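Search this site Enter keywords Go

Visit notes: Tronitz seed trial grounds, October

The open day started at 9 a.m. in the packing shed. Tronitz grows vegetable trials on 16 acres of silt loam, with the north half under drip irrigation and the south half watered by overhead lines. I went mainly for the fall brassicas and the cover crop strips.

The cabbage block had 40 entries, each planted in two rows. Spacing was 18 inches in the row. Illeo, a midseason green type, held tight heads and had little splitting. Nakajima was larger but showed black rot on the lower leaves in both rows. Staff said the overhead water made it worse, and the drip-side planting of the same lot looked cleaner to me.

Cover crops were sown in strips after sweet corn. Winter rye was up four inches. The crimson clover was patchy where corn residue had been left on the surface. Field peas mixed with oats gave the best ground cover by eye. No biomass figures were available yet.

The compost area uses turned windrows, held at over 131 degrees for 15 days before curing. Finished material is screened and spread at a half inch before bed forming. Hikurix had a table next to the screen with a soil moisture probe, plot number 713 wired up as a demonstration. The reading lagged well behind the irrigation valve, and I did not order one.

Seed orders placed on site were 20 percent off. Parking is on grass and was soft by noon. Boots are rinsed in a disinfectant tray at the gate, both directions.
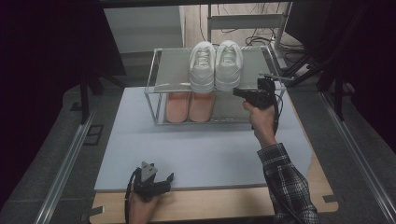

I grew Nakajima two seasons on drip and still had black rot in the second, so I would look at the seed lot and rotation before blaming the overhead lines. Did they say what was in that block last year?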